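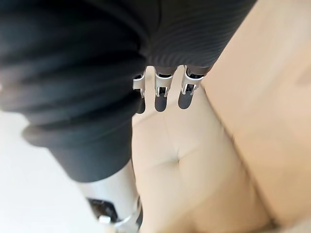

*Fingers over the seat cushion, cuff rolled at the forearm.*

# Draft handling rules for soft furniture: comments wanted

**y_humphreys** - January 2, 2021

I am rewriting the section of our site rules that covers work on and next to upholstered furniture. The old text was written for a fixed arm over a bench and it shows. It has a page on fencing and one line on fabric: "avoid snagging."

Draft as it stands:

1. Sleeves are fitted before power-on and checked by hand along the full length of the forearm. A rolled cuff is allowed if it stays behind the wrist joint through the full wrist range.
2. Approach to a cushion is from above, at the reduced speed setting, with a stop before contact. The operator confirms, then the hand goes down.
3. Fingertips are inspected before each session. Any tip with a cut or an exposed edge is replaced.
4. Metal finger joints do not touch upholstery. Contact is with the tips only.
5. Cables on the floor are routed along a wall or a fixed piece of furniture, outside the walking area.
6. Loose items on nearby tables are either part of the task or removed.

Comments on wording, please. I would like to send the text to Jintana Somboon for sign-off when this thread goes quiet.

## Reply from thanakorn_w

Rule 1 is too loose. "Stays behind the wrist joint" can only be checked at one moment, and a cuff creeps. We ran the Zodutix sleeves at Sitthichai from October on, and the failures we logged were of one type: the roll loosened over a long session, slid down toward the hand and got into the finger linkage. A roll of ribbed fabric will look fine at the start.

I would require a fixed cuff, strapped or clamped, and ban rolling outright. Our interval was a cuff check every 80 cycles. It is tedious but it can be audited.

## Reply from fcarre

I disagree on the ban. A strap adds a hard edge and a buckle to the part of the arm most likely to brush the seat. On a tufted cushion that is worse than a loose roll, as the buckle catches in the dimple or the seam and pulls stitching. I have repaired that damage. I have not yet had to repair anything caused by cuff fabric.

Keep the roll, add the check interval. Also, rule 4 is hard to meet as written when the sleeve overhangs the joints. The operator has to judge the distance between metal and cushion with part of the metal covered. Either the sleeve ends above the joints or the rule should give a maximum tip compression. We use 2 mm.

## Reply from thanakorn_w

Hook-and-loop has no buckle. I take the point about compression, but 2 mm on which tip? Ours were softer after the change of supplier and the number had to be redone. I would put "value per tip type, listed in the annex."

## Reply from fcarre

Agreed on the annex. Hook-and-loop sheds and picks up lint from the carpet side. I still prefer the roll.

## Reply from somkiat.n

I work mostly on the walking side, so rules 5 and 6.

Rule 5 is written as if a cable beside furniture is a safe cable. It depends on where the cable ends. If there is an adapter or other small black item on the floor at the end of the run, that is a trip point for a foot and it is easy to miss from head height, particularly behind a table rim. I suggest:

- The run and its end point are both outside the walking area.
- Anything at the end of the run is taped down or lifted off the floor.
- The operator looks at the area from the robot's own head view before the first step. The view from the desk is no substitute.

On rule 6, "nearby" needs a definition. A glass bowl with apples and a banana in it, on a round side table next to the sofa arm, is inside reach for most two-armed units standing at the seat. It may not be part of the task at all. I would define nearby as within full arm extension plus 1000 mm, measured from the feet, and make glass a category of its own.

One more item. Streaked carpet is poor ground for depth and for foot placement estimates. If the floor has a strong directional pattern, the walking trial should be repeated with the pattern at a right angle to the first run.

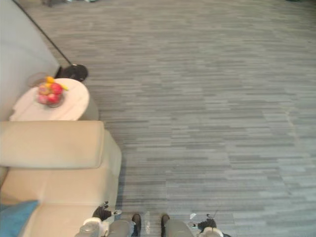 ## Reply from y_humphreys

Thanks. Answers in order.

**Cuff.** I am not going to ban the roll on the evidence so far. The text becomes: rolled or strapped, no buckles, checked every 80 cycles, with the check logged. Thanakorn, if you can send the October failure sheets I will look at it again.

**Joints and compression.** Annex, by tip type. Rule 4 gets a second sentence: where the sleeve covers any part of the finger joints, the operator uses the wrist view for the last part of the approach.

**Cable ends.** Adopted as written by Somkiat.

**Nearby.** 1000 mm past full extension would rule out most of a normal living room. We would be testing in a cleared hall. I would accept full extension with no margin for ordinary items, and the margin for glass only.

## Reply from somkiat.n

Fine for ordinary items. For glass I would keep the margin and add that it applies to both arms, including the one not in use. The idle hand is the one people forget to plan for.

## Reply from jintana_s

Read through. I can sign off on 2, 3 and 5. Rule 1 waits for the failure sheets. Rule 4 waits for the annex. For rule 6, please send me one version that both of you accept, and use form 916 - the old form has no field for the idle arm.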